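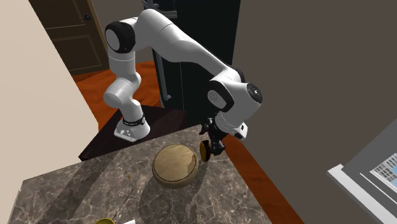 A reader's comment on the last filter piece asked why reviews of river test kits never mention how long the nitrate tube has to stand before it can be read, and whether the Zanberg kit is any better than the Holto on that score. The answer is that it is slower by several minutes, and the rest of this review explains why I would still buy it.

The Zanberg River Kit is sold for people who take regular samples from streams and small rivers and want figures they can compare from month to month. It covers nitrate, phosphate, ammonia, pH, hardness and turbidity. Dissolved oxygen is an add-on pack, and I have not tested it. The kit comes in a hard case with a foam insert, reagents for 200 tests, four glass tubes with screw caps, a colour comparator, a syringe, a folding turbidity tube and a printed booklet.

I used it from March onwards on the Bellamy, a slow lowland river with arable land on one bank and a sewage outfall downstream of the second road bridge. There are 9 sampling points on my stretch. Two are above the outfall, one is in a field drain that only runs after rain, and the rest are spread out below. For comparison I carried the older Holto kit, which I have used for several seasons, and sent duplicate bottles to a laboratory on two of the visits.

Nitrate

The method is the usual one: fill to the line, add a powder sachet, shake for one minute, stand, read the pink against the comparator. The standing time is ten minutes in the booklet. In cold water it needs longer. With samples at 6 °C the colour was still deepening when the booklet said to read it, and a reading taken on time came out one step low. Warming the tube in a jacket pocket fixed this. The booklet mentions temperature once, in a footnote under the pH section, where few people will look for it.

Against the laboratory results the Zanberg was within one comparator step at every point. The Holto was two steps high at the field drain on both visits, and agreed elsewhere. I suspect the brown colour of the drain water, as the Holto has no blank tube to correct for it. The Zanberg does, and it makes a clear difference in peaty or silty samples.

Phosphate

Phosphate is the reason to consider this kit. The low range starts at 0.02 mg/l, and the steps between there and 0.2 are close enough to be useful. Many cheaper kits begin at a level where a river is already in trouble. Above the outfall I read 0.05 on most visits, and the first point below it read between 0.2 and 0.5, depending on flow.

The reagent is an acid and stains cloth. The dropper bottle has a narrow tip that gives even drops if it is held upright, and uneven ones if it is tilted. Any glassware washed with household detergent will give a false high. Rinse with sample water three times and keep the tubes away from the kitchen sink.

Ammonia and pH

Ammonia uses two reagents and gives a yellow to green scale. The three lowest steps are hard to separate in dull light. Under an overcast sky with trees overhead I could not tell the first from the second, and I recorded them as a range. The pH test is adequate. Anyone who owns a meter, such as the small Cekon pen, should use that and keep the drops as a check.

Turbidity tube

The tube folds in three and is held rigid by two plastic collars. It leaks at the lower collar if there is grit in the seal. The leak is slow and does not spoil a reading, but it wets the case. The printed scale runs down to 12 NTU, so clear chalk water will be off the end of it and has to be written down as 'less than 12'.

Case and booklet

The case is sound. The latches stayed shut when it went down a bank. The foam insert holds each bottle tightly, too tightly for gloved fingers, and I cut the slots slightly wider with a craft knife. There is nowhere to put used sachets, and no waste bottle. Spent reagent must not go back in the river, so carry a one-litre bottle with a wide neck and label it.

The booklet has 16 pages and is well laid out, apart from the temperature note. The recording sheets at the back have columns for flow and rainfall but none for water colour or smell — both worth noting near an outfall.

Running cost

Refills are sold by parameter, which suits anyone who mainly tests phosphate. The sachets are individually sealed and carry an expiry date. The liquid reagents carry none once opened, and the booklet's advice is to replace them yearly. The Holto works out cheaper per nitrate test. It has no phosphate range worth using in a river, and for me that settles the matter.

A note on results

Kit readings are screening figures. They will show that something has changed between two bridges, and they will support a request for a proper sample. They will not stand as evidence of a breach on their own. My records for this stretch now hold 2,326 separate readings from both kits, and the most useful part of them is the long run of dull, steady values at the upper points, against which a bad day below the outfall is plain to see.

Suitable for: regular sampling, groups sharing one case, rivers with suspected phosphate problems.

Less suitable for: one-off tests, clear chalk streams where turbidity matters, anyone in a hurry in winter.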